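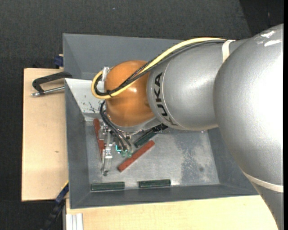

Progress report to the fund, second period

Project: Repair and lending room for household tools, Gostel
Date of report: 7 September 2024

1. Where we are now

The lending room in Gostel has been open to members through the whole of August. In the first report we wrote that the opening would depend on the floor, and the floor is now finished. It was laid by the firm Van Damme, who also repaired the threshold at the back door without extra cost. The room has heating, two sinks and a long bench for repairs. The lamps over the bench are still the old ones, and in the evening the light is weak.

We have more than 60 members. Most of them live within walking distance, which is what we hoped for when we applied. A smaller part comes from the villages on the other side of the canal, and they mostly borrow garden tools.

2. Lending

Drills and ladders are borrowed the most. The wallpaper steamer was asked for so often that we made a waiting list. On the other hand, the tile cutter has been out only once, and we think now that we bought it too early.

The rule for lending is seven days, with one extension. In the beginning we allowed two extensions, but then the popular tools were never on the shelf. Some members were not happy with the change. We explained it in the newsletter and on a paper by the door, and the complaints have become fewer.

Three tools came back damaged. Two were repaired in our own room and the third, a sander, was too old to be worth the parts.

3. Repair evenings

We held 3 repair evenings in this period. People brought mostly lamps, kettles and bicycles. There was also one accordion, which we could not help with. The evenings are too short for everybody who comes, so from the next period we will ask people to sign up before. We know that this makes it less open, and we will look at it again after the winter.

4. Booking system

In the application we wrote that we would use the booking program Mokex. We have tested it and it does the work, but the older members find it difficult — the text is small and the calendar opens in the wrong month. For now we keep a paper book next to the computer and copy it over at closing time. This takes us 30 minutes on a normal evening. We have asked for a simpler start page and are waiting for an answer.

5. Money

Of the grant for this period, 3000 euros remain. We ask for permission to move this amount from "furniture" to "lighting and electrical work". The shelves cost less than planned, as we received a part of them used from the closed café Joker, and they only needed paint.

6. Next period

New lamps over the bench, if the change in point 5 is approved. A short course in sharpening knives and garden shears. A printed list of all tools, to be left at the library and the pharmacy.

The receipts are attached in a separate file — please write to us if any of them is hard to read.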